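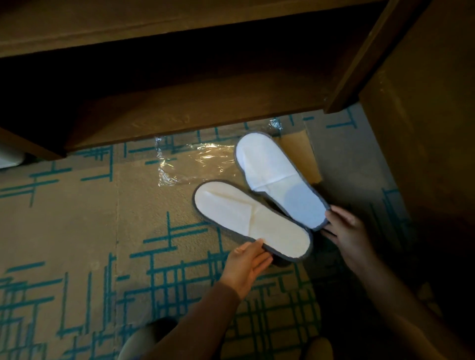
Helpers wanted for our open day in February

Hi, I'm Radwa Younis and I look after visitor days at Worku. We're opening the robot workshop to the neighbourhood again and I need 3 people to show the hotel room jobs by hand, before the robots have their go. Setting out slippers, folding towels, straightening a desk — ordinary stuff, done slowly enough for kids to follow!

You'd be on from 2 pm until we close, with a practice run the evening before. It pays $80 for the afternoon, and supper's on us. You don't need to know a thing about robots (Hendrik Ntuli handles the technical questions), but you should be happy kneeling on carpet and chatting with whoever wanders up.

Keen? Drop a note with your name and phone number at the Stornton front desk, or ring extension 594 and ask for me.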